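Jineck Sorting Cell
Friday, June 7, 2019

OK, a few of you asked how I set up the sorting cell after the last thread, so let's do it properly. Long one! Get a coffee.

Quick background: the cell takes mixed parts from taken-apart gadgets and sorts them by type. Round boards, little motors, wire bundles, that sort of thing. Two arms, one table, bins on both sides, a steel tray in the middle. We call it Nerkdale and no, I'm not telling you why.

First job every morning is the bins. They creep. You nudge one with your hip while reaching for a cable and by lunch the arm is off by a finger's width and knocking on a rim. I push each pair together until the rims touch, then square them to the table.

I used to tape the bins down. Don't. The tape lifts at the corners, the gripper finds the loose bit, and you spend your afternoon peeling goo off fingertips (ask me about March).

Next up, the white paper in the steel tray. Bare steel throws so much glare back at the wrist camera that a silver motor just disappears. Matte paper fixed that in one go, after I'd wasted a week playing with exposure settings. I change it when it gets scruffy.

The bins are shiny too, but yellow is a lot kinder to a red board than steel is, so I leave them alone.

Fingers! These take the most looking after by far. I wipe them with a damp cloth and then close them on a strip of paper and tug. If the paper slides out on one side, the fingers aren't meeting flat and I redo the mounting screws. 2 screws per finger, snug them a little at a time, swap sides, repeat.

Grip force was the big headache. The Lindqvist setup sheet has you start at 20 percent for everything, which is fine for boards and way too gentle for a wire bundle. I ended up saving a separate number for each kind of part. More typing, much less picking things up off the floor.

Wires deserve their own post. A wire bundle never sits the same way twice, so there's no "pick it in the middle" that works every time. Go for the taped part if there is one. It's the only bit that stays a sensible shape when you squeeze it.

Boards are the opposite, they behave beautifully as long as you stay off the tall parts. I set the approach height with one board in the bin, creep down slowly, stop, write it down, then do the same again from the other side.

Cable check: I drive each arm to its far corners at slow speed and just watch the cable the whole way. If it pulls tight anywhere, more slack. If it sags onto the parts, less slack. Very scientific, I know.

Then a test run. Our Cludodow logger does up to 202 picks before it wants its file cleared, and yesterday I stopped at 158 to go and eat. Drops were all wires. Every single one!

Still on my list: better light over the left bins, fresh labels, and a spare set of fingers so I'm not waiting on the mail.

Some pictures from the cell, go ahead and zoom in
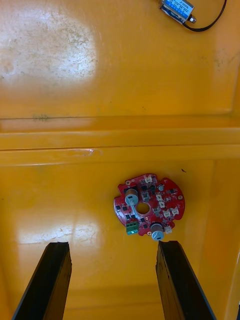
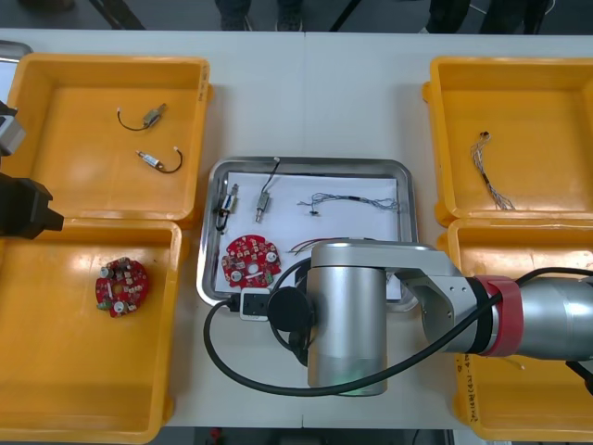
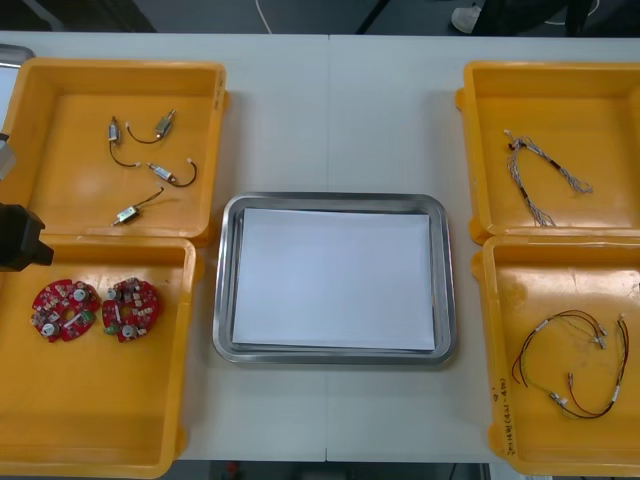
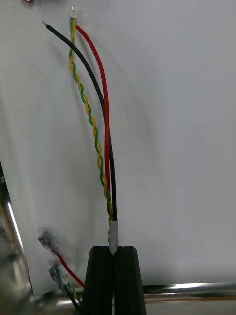 Last one is the taped-part grip I was going on about, black fingers closed right at the tape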